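Bench Technician, Desktop Disassembly (two positions)

3 min read

Saris Equipment Recovery invites applications for two full-time bench technicians in its desktop disassembly section. The positions are permanent following a probationary period and report to the section supervisor, Margit Bozsik. The closing date for applications is Thursday, August 22, 2024.

The section receives retired desktop computers from schools, offices and public agencies under the Wedance return program. Each tower is opened, inspected and taken down to its parts. Usable components are tested and returned to stock, and the remainder is sorted by material for onward processing. In a normal month the section handles 500 machines, most of them business towers of older design.

Duties of the position

The technician will open the case, lay the side panel flat beside it with the latch side toward the case, and record the model in the intake log before any part is touched. Work then proceeds in the order set out in the section handbook. Drives are removed first and placed in the locked cabinet until the data officer has signed for them. Expansion cards, memory, power supply and motherboard follow. Cables are unplugged by the connector and never pulled by the wire. Plastic clips and retention latches are to be released by hand wherever possible, as intact clips are kept and reused in refurbished machines.

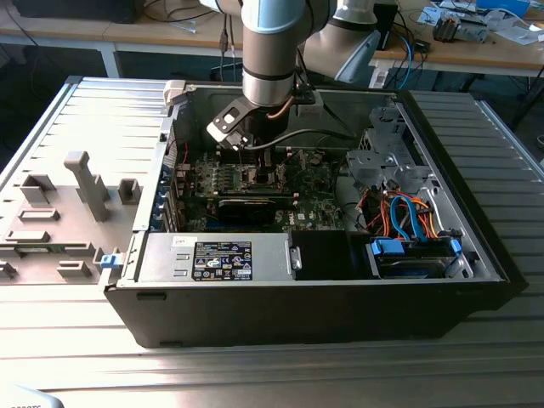 Power supplies are not opened at the bench under any circumstances. They are set aside whole with the rating label readable, and any unit with a damaged housing or a missing label is reported to the supervisor before the end of the shift. The technician is also expected to keep the bench clear of loose screws, to return tools to their places, and to note on the log any case that arrives with parts missing.

Requirements

Applicants should be able to identify the main components of a desktop computer by sight and to remove and refit them without damage. Formal certification is welcome but not required. We will consider experience gained in a repair shop, a school computer lab, a warehouse or at home, provided the applicant can describe it in some detail. The work calls for good close vision (corrected or uncorrected), steady hands and the ability to lift 50 pounds. Applicants must be able to read and write English well enough to keep the log. Previous use of the Domon inventory system is an advantage – training is given to those who have not used it.

Terms

The working week runs from Monday to Friday on the day shift. There is no weekend work, although overtime may be offered in April, when the school returns arrive. Safety glasses, gloves and grounding straps are supplied, and the company pays a yearly allowance for safety footwear. New technicians work alongside an experienced colleague for the first 3 weeks. Wages are paid by the hour according to the grade scale, a copy of which is available on request.

How to apply

Applications should consist of a résumé and a short letter stating which kinds of machines the applicant has worked on. Please do not send original certificates. Letters should be addressed to Margit Bozsik, Desktop Disassembly Section, and may be left at the front office or sent by mail. Applicants selected for interview will be asked to complete a bench exercise lasting 50 minutes, in which one tower is taken apart and its drive bay and cabling put back in order. Tools are provided for the exercise.

Persons who applied for the position in April may apply again and should mention the earlier application in their letter. Saris Equipment Recovery is an equal opportunity employer. Applicants who need an adjustment to the bench height, the lighting or the form of the exercise are asked to say so when they accept the interview – the request will have no bearing on the decision.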